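July
By Ruoxi Lü
9 comments | 60 shares

Every few months my brother-in-law sends me a clip of a robot doing something domestic, with the message "your job's next". I run the kitchen side of a small café in Lellport, so he means the washing up, and I always write back that it can have it. It can start tomorrow! I'd even make it a cup of tea.

But I've been promised this machine since I was a girl, and I'm still the one with wet sleeves at closing time. What we've got is a dishwasher, which is a box that stays put while I do all the fiddly bits for it. I scrape, I load, I unload, I stack. The fiddly bits are the job.

Take putting cups away. My four-year-old niece can do it (slowly, and with singing). You pick the thing up, turn it over, find the peg and let go when it feels right. That last part is where I think the machines are still behind us, because so much of it is in the fingertips. A cup that's nearly on its peg looks a lot like a cup that's on its peg, right up until you're fetching the dustpan.

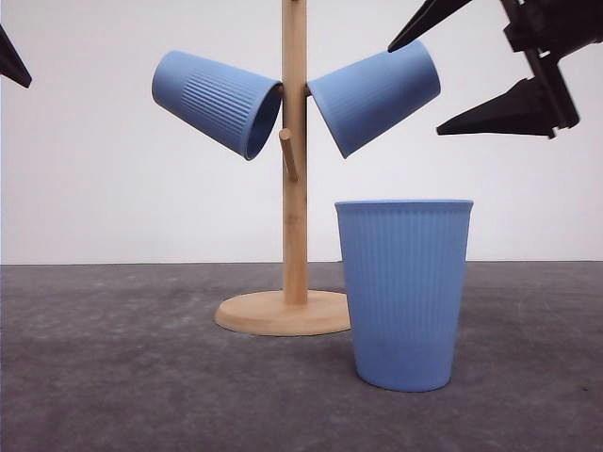 Two hung up and one to go, and I could do the third without looking while telling somebody where the oat milk is. I don't say that to be mean about it. I'd just want to know how it gets on with a chipped one, or a greasy one, or the big soup mug from Miltano that doesn't match anything else we own.

Mamo wrote in after my last column to say that I've got this backwards, that speed hardly matters if the thing works through the night, and that a slow robot that hangs every cup by six in the morning would suit any café in town. Fair enough. I'd take that deal, if I could trust it alone with the crockery. If it cost me £3,000 and needed me standing by to rescue it, I'd sooner pay a Saturday kid and have the company.

So my answer to "can they do chores yet?" is some of them, on a good day, with the right cups. Ask me again when one can manage my sink after a Sunday roast.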